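Wanted: a patient person to help us find out why our gripper lets go

Small tabletop robot cell, part-time bench work, starts in April 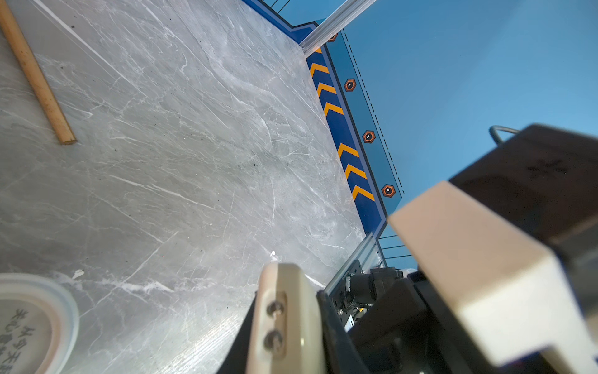 Hélène Leclerc wrote back to the draft of this ad within a few minutes, asking me to say right at the top that the arm did move when it wasn't supposed to, and that anyone applying should hear it from us before the interview. Fair enough, so I'm saying it at the top!

So, hello. I run the test bench at Plosico, where we do small pick-and-place jobs with desktop arms, and I'm looking for one person to come and work next to me on a fault that has been driving me up the wall. We call the project Pelance. The job in it is about as simple as a robot job gets: pick up a short wooden dowel from the table, carry it over, set it down, go back for the next one. We ran 870 cycles over the winter and 30 of them ended with the fingers opening in mid-air. No error in the log, no warning light, just a dowel rolling across the table and me crawling under the bench to get it.

Then one afternoon a little after 2 it did something worse. The fingers opened, I reached in to grab the dowel (I know, I know) and the arm finished its move with my hand still in there. I got a bruised knuckle and a good scare. The pause button had been pressed and the screen said "paused", but the arm was still working through a move it had already been sent. We shut the cell down that same day, wrote it up, and put in a proper stop that cuts motor power. It's been tested with the arm moving and with the arm still, and no one reaches over the table now unless that stop is in.

The dropping problem is still with us, though, and that's where you come in.

What you'd be doing

Mostly you'd run the same short task over and over and write down what happened. I have three suspects so far. One is the motor cable, which flexes every time the wrist turns. Another is the fingers themselves, and whether the screws holding them work loose over a long session. The third is crumbs and bits on the tabletop: the wrist camera may be taking specks for the end of the dowel, so the fingers close in slightly the wrong spot. My money is on the cable. Hélène says it's the screws and we have a lunch riding on it.

You'd also help me go through the old wrist camera footage, which is slow and a bit dull (bring headphones), and you'd have a real say in the restart checklist. If you think a step is silly or missing, I want to hear it.

Who I'm hoping for

You don't need a degree. You do need to be comfortable with a screwdriver and a spreadsheet, and you need to be the sort of person who writes "I don't know" in the notes column when you don't know. Some Python would be great, but I can teach you the bits we use. If you've worked on a shop floor, repaired bikes or printers, or spent time in a lab, please tell me about it.

One thing I won't bend on: you have to be willing to hit the stop and ruin a run, even when I'm standing there hoping for a clean one.

The practical stuff

It's 8 hours a week, split however suits you, on the ground floor of the Stellard building. The bench is height adjustable and there's a stool. You'll get paid safety training before you touch anything, and Fahmy, who supply our arms, will join us on a call when we start swapping parts.

How to apply

Send me a short note through the Plosico contact form with "Pelance bench" in the subject line. Skip the cover letter. Tell me about a machine that misbehaved on you and what you tried first, even if you never fixed it. I read everything myself and I'll reply either way. Come and see the cell before you decide, too; I'm happy to show you the write-up from the day it caught my hand, and you can ask Hélène whatever you like while I'm out of the room.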